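Halonen Fund for Household Support
Grantee Reports
Clirkside Home Linen and Bedding Program
Interim Progress Report
Submitted 2021-12-14 by Dela Kyei, Program Manager

Summary
The program remains on schedule against the work plan agreed at the start of the grant. During the reporting period, bedding packs were delivered to 266 households in Clirkside and Bralladach. The target for the full grant term is 970 households.

Deliveries
Each pack contains sheets, pillowcases and one blanket. Packs for families with infants also include a crib set. Deliveries in Bralladach began later than planned while the lease on the storage unit was being signed. The route has since run every week without interruption.

Referrals
Referrals are now accepted from 12 partner agencies. Housing offices continue to send the largest share. School referrals have been lower than expected, and staff will meet with the district in the new year to review the form, which several counselors described as too long.

Supplies
Stestano remains the supplier of new sheets. Its prices rose during the period, and the increase was met from the contingency line — no other budget line was affected. Donated blankets are washed and inspected before packing. Those that do not pass inspection are sent for textile recycling.

Staffing
The second driver position was filled. The part-time laundry position is still vacant and has been posted again at 40 hours per month.

Next Period
The program will open a pickup point in Bralladach for households that prefer not to receive a home delivery. A short survey will go out with each pack, and first results will be included in the next report, due in March. 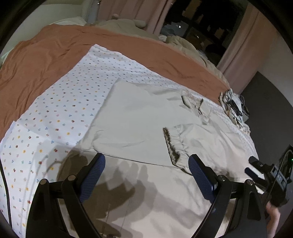 The Fund's approval is requested to move unspent laundry wages into the fuel line. A revised budget is attached as Appendix B.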